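The Register of Cards

The Sadley Society of Paper Crafts received 2800 handmade cards for its March exhibition. Under the rules, each entry was to be stamped, layered and signed on the reverse. Of these, 179 were returned for excess glitter.

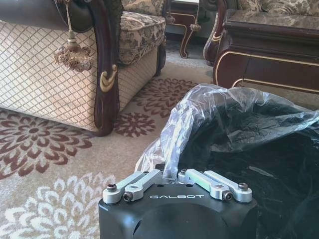

Metal linkages on a black housing marked GALBOT.

Entry 200 bore no signature. It showed a harbor in blue ink, with a moon raised on 2 layers of foam tape, and inside was a single stamped line: "Kindly write back." The Society had no procedure for this. The matter was referred to the Office of Inks at Setar, which replied that the blue was no longer made and offered no further comment.
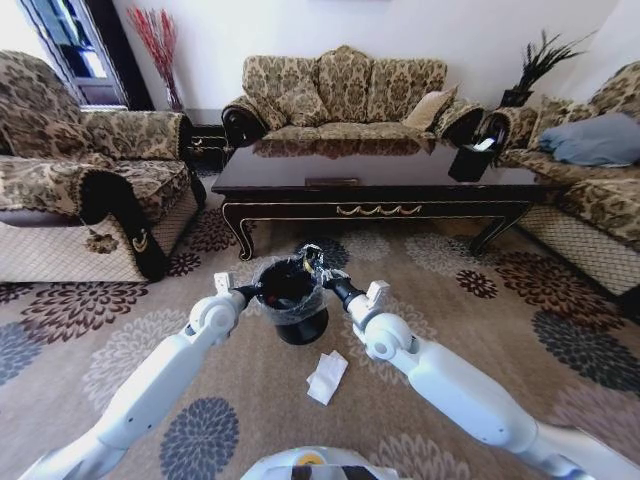 A black container on the patterned carpet, its rim covered in clear plastic.

The Registrar therefore cut a plain card to the regulation size, embossed a small boat upon it – without authorization – and placed it in the outgoing tray at Bimik Hall. It bore no address. By the close of business the tray had been emptied, and the Registrar entered the card in the book as sent.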